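Project Starlow, weekly meeting
Minutes, Sunday, 3 p.m.

Present: Kasun Jayawardena (chair), simulation group, controls group, one person from the safety desk. The Falcão office joined by phone from item 2.
Minutes taken by the simulation group.

1. Minutes of the last meeting

Accepted with one correction. In item 4 the word "collision" should be "contact". The controls group asked for this because the two words have separate entries in our log.

2. Fault in the kitchen task, run 161

Kasun opened the item. During the night batch of the Hinel kitchen task, the arm did not stop when the stop command was sent. The command was sent by the watchdog program after the force limit at the wrist was passed. According to the log, the arm continued to move for 31 control steps after the command. The allowed number is 2. The run was then closed by the time limit and was marked as "success", which is a second fault and is treated under item 3.

The batch was only in simulation, so there was no damage and no person was near any machine. However, the stop handler is the same code which will go to the real arm at the Brotness laboratory. The safety desk therefore asked that the event is recorded as a safety matter and not as a normal bug. This was agreed.

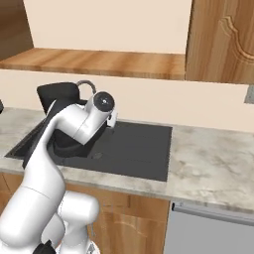
The stop handler waits for a "clear zone" message before it takes the motors to hold. Controls explained that this was added in June, so that the arm would not freeze with the hand pressed against an object. The zone is clear when the hand is higher than the counter and free from all fixed parts. In the sink task this condition is hard to reach. With the wrist just in front of the faucet and the black part of the hand partly inside the basin, the arm is inside the zone by definition, and the handler keeps waiting for a message that does not come. Meanwhile the old motion target stays active. Controls could repeat the fault on the same day with the same start position.

The Falcão office asked if the faucet model can be the origin of the problem, because its contact shape was changed recently. The simulation group answered that they tested with the old shape and the fault is the same. They will send the two logs to Falcão anyway.

There was a longer discussion about whether the clear zone rule should be removed completely. Controls would prefer to keep it with a short time limit. The safety desk did not agree and said that a stop must never depend on the position of the hand. Kasun proposed to separate the two functions: the stop command goes to hold immediately, and moving away from an object becomes a different command, which the operator must give. After some questions about the torque in hold, all groups accepted this proposal.

Decision: The clear zone condition is removed from the stop handler. The retreat motion is written as a separate command.

Decision: No transfer of code to Brotness until the new handler is reviewed by the safety desk.

3. Wrong result label

The evaluation script looks only at the final position of the hand and does not read the stop flag. For this reason run 161 was counted as good. The simulation group found 3 more runs in the older batches with the same problem. It is not known yet if the arm also ignored the stop in these cases, as the step log was not kept for all of them.

Kasun asked that the success rate in the report to Hinel is not sent before the labels are checked again. Falcão remarked that the report is already expected. Kasun will write to Hinel himself and explain the delay.

4. Tests to add

The group agreed on a stop test for every kitchen task, with the command sent at a random moment, also when the hand is low in the sink or close to a wall. The test fails if the arm moves for more than 2 steps. The step log must be kept for all runs from now on. Disk space was mentioned; controls will look for a compressed format.

5. Actions

Controls: new stop handler and separate retreat command.
Simulation: stop test, correction of the evaluation script, logs to Falcão.
Safety desk: entry in the safety register, review of the handler.
Kasun Jayawardena: letter to Hinel, message to Brotness about the hold on transfer.

6. Other business

The booking of the small meeting room was not discussed for lack of time and moves to the next meeting.

Meeting closed at 4:20 p.m.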